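Chapter 11
Symbol and Statement in Assembled Art

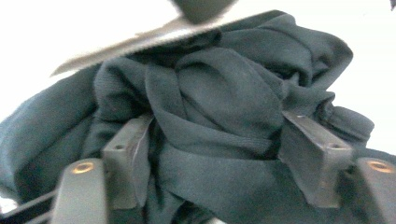

An assembled work is one built from objects that had a use before the artist chose them. A chair, a road sign or a box of keys brings its earlier use into the work, and the viewer reads that use before reading anything else. This chapter deals with how such objects carry a statement, and with the written statement that often hangs beside them.

Three terms are needed at the start. The carrier is the object itself. The reference is what most viewers connect with it. The claim is what the artist wants the viewer to accept about the reference. A rusted lock is a carrier; its reference may be safety, or neglect, or a closed business. The claim depends on placement, lighting and the other objects nearby.

Carriers differ in how firmly they hold one reference. A firm carrier, such as a ballot box, leaves little room for a second reading. A loose carrier, such as a length of rope, takes its reference almost entirely from its setting. Most student work fails at this point - the artist treats a loose carrier as if it were firm.

The main case in this chapter is Hitthorpe, a floor piece made of 54 school desks set in a closed ring with the seats facing outward. It is compared with Taipe, a wall piece that uses 31 desk lids from the same maker. The materials are nearly the same and the claims are opposed. Section 11.2 gives the layout of both works, and Section 11.3 reprints the two statements in full.

Read the layouts before the statements. Write down the reference and the claim for each work, then compare your notes with the artists' own wording. Keep the notes - they are used again in Exercise 4.

Related chapters
Scale and Repetition: The Dolletti Panels
Writing the Wall Label
Light as Material
Case Study: Tirus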